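The Machine That Needs a Babysitter

The brochure says the Trultach path rover looks after itself. Dalia Radwan has the brochure pinned over her workbench, next to a bag of zip ties and a tire pump, and she does not seem to have put it there out of admiration.

Radwan is the field technician for Warkano, the small company that keeps one of these rovers running on the park paths at Zirkden. The rover's job is to drive the paths and log the state of the pavement, so the parks office knows where to send a crew. It is a sensible idea. People with clipboards have done the same work for decades, and the rover is supposed to do it more often and for less money. I came to see what "looks after itself" means on an ordinary Saturday morning.

It means starting at 7. Radwan had the top cover off before I finished my coffee. She wiped the camera window with a cloth she keeps in a sealed bag, then wiped it again with a second cloth, looked at the result from the side and went back to the first. Dust is the easy kind of dirt, she told me. Sap is worse. Last fall a smear the size of a fingernail spent most of a week in the logs as a crack in the pavement, and a crew went out to fix it.

Next came the wheels. Each one has to spin freely by hand, and if it drags, the hub comes off and out comes the grit. The hub is held on by four screws of a size that fits no other part of the machine. Radwan has asked the maker why. She is still waiting to hear.

Then the batteries, which are swapped and never charged in place, whatever the manual says, after a connector got hot in June. Then the bumper switch, pressed with the heel of the hand on both corners while she watches a light. All of it takes 32 minutes on a good day. I timed her, and she was not dawdling for my benefit.

The part that gets left out of the sales talk is the route. The rover drives a taught path, and a person has to teach it. Radwan walks behind with a handset, steering it along the line she wants, while it stores what its camera sees. If the edges of the path change enough, she walks it again. Her notebook lists 133 changes to the stored routes since the contract began. Some are tiny, a few inches away from a soft shoulder. Others meant scrapping a whole leg.

Pavement edges are what trouble it most. A person can tell a shadow or a damp patch from the place where asphalt stops and grass begins. The rover guesses, and it guesses by color more than Radwan would like. Loose gravel in the middle of a path is another headache. Drive over it and the small wheels chatter, which blurs the pictures. Drive beside it and you are closer to the grass. She picks a line for each stretch and writes down why, so the next person won't undo it.
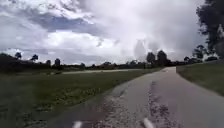 The view from the rover on a park path, with gravel down the middle and dark patches along the left edge.

Heidrun Steiner, who runs the contract from the parks side, is more cheerful about all this than I am. The old survey came in twice a year on paper, she says, and now she gets a map she can open at her desk. She showed me the map. It is a good map. When I asked how much of Radwan's time went into it, she said that was Warkano's business, and it is, until the price goes up at renewal.

I asked Radwan for the log of stops, the times the rover quit and waited for a human being. There are 616 entries. She was quick to point out that plenty of them are polite stops for dogs and strollers, and that stopping is what she wants it to do when it isn't sure. Fair enough. But each of those entries is also a message on her phone, and she has to look at the picture and decide whether to wave it on or get in the van.

A rival outfit called Pugh is offering a newer model with better edge finding and, according to its sales sheet, "no routine attention." Radwan laughed at that and asked me whether it came with wheels.

She likes the rover, I should say. She talks about its steering trim the way some people talk about an old pickup, and she has fixed a wobble in it that the maker claimed was not there. My doubt is about the sums. If a machine needs a skilled person every morning and on call every afternoon, that person belongs in the price, on the first page, in type as large as the rest.

By noon she had the cover back on. Then she found one of the odd screws on the bench and took it off again.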